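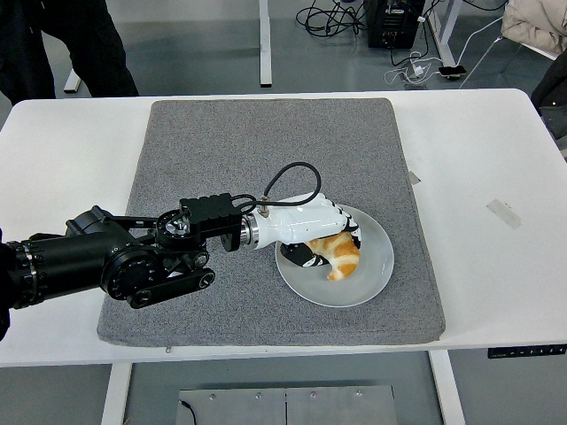 March 3, 2020

Lamination trial, batch 14, and I think we finally have the butter figured out! Three weeks of greasy sheet pans and flat layers, and this morning the dough rolled out like cloth, no cracking, no butter shards poking through the corners. The color I've been chasing all along is the golden brown of the croissant on the white plate, and most of batch 14 came out within a shade of it. The ones from the back left of the oven went darker, same as always. I've stopped fighting that corner and just put the smallest pieces there.

What changed: the butter block. Up to batch 12 I was beating it cold and folding it in straight away, and it was going in much stiffer than the dough. Marthinus kept telling me to bend the block before using it. If it snaps, wait. If it bends like a leather belt, go. I wrote that down in September and then ignored it for months (sorry, Marthinus). For this batch I let the block sit on the bench until it bent without a crease and pulled the dough out of the fridge at the same moment. They moved together under the pin from the first pass. Such a nice feeling – you can tell through your hands before you see anything.

Dough weights for the record, since I keep scribbling them on tape and losing the tape. Flour 765 g, the strong one from the Clakevbridge mill. Everything else by the card on the mixer lid, no changes. Mixed until just smooth and no further. Batches 9 and 10 were overmixed and sprang back so hard that Xuân Dương had to lean on the pin with her whole weight.

Folds: one double, one single, with a proper rest between. I tried three singles on batch 13 and the layers were thinner and prettier raw, but they merged in the oven and the inside ate like a dinner roll. Double then single gives fewer layers and they stay separate. Big open honeycomb, walls you can nearly see light through. I cut one down the middle and carried it all over the building to show people. Bautista was on the phone and got shown anyway.

Proofing is still the weak spot. The Pornix cabinet runs warmer than its dial, and I lost 2 trays of batch 11 to leaking butter before I believed the loose thermometer over the display. Now I set it low, put a pan of warm water on the bottom shelf and go by the wobble. Shake the tray gently: if the pieces jiggle like custard and the layers show at the cut edge, bake. Thabiso wants a time to put on the sheet and I can't give him one yet. It depends so much on how cold the shaped pieces were going in. Will log start and finish for the next few batches and see if a pattern shows up.

Egg wash: whole egg plus one extra yolk, pinch of salt, strained. Brush with the curve and stay off the cut faces or they glue shut. Two thin coats beat one thick one by a mile. The salt loosens the egg and it goes on so much more evenly.

Tasting notes, cooled fully. Shatters well, flakes all over my sweater. Clean butter flavor, a little tang from the overnight rest. Jianhua would like it less sweet and I half agree. Might drop the sugar slightly next time, but then the browning changes, so one thing at a time.

To do
– repeat batch 14 exactly, different day, different hands (Xuân Dương to roll)
– side by side with the Omness butter, same block method
– second thermometer for the proofing cabinet
– freeze six shaped, unproofed, bake off next week
– ask Marthinus how he trims his ends, mine still waste too much
– scraps: knead nothing, stack flat, chill, try as a sugar-crusted bun

Rolling pin needs oiling. Bench scraper is missing again.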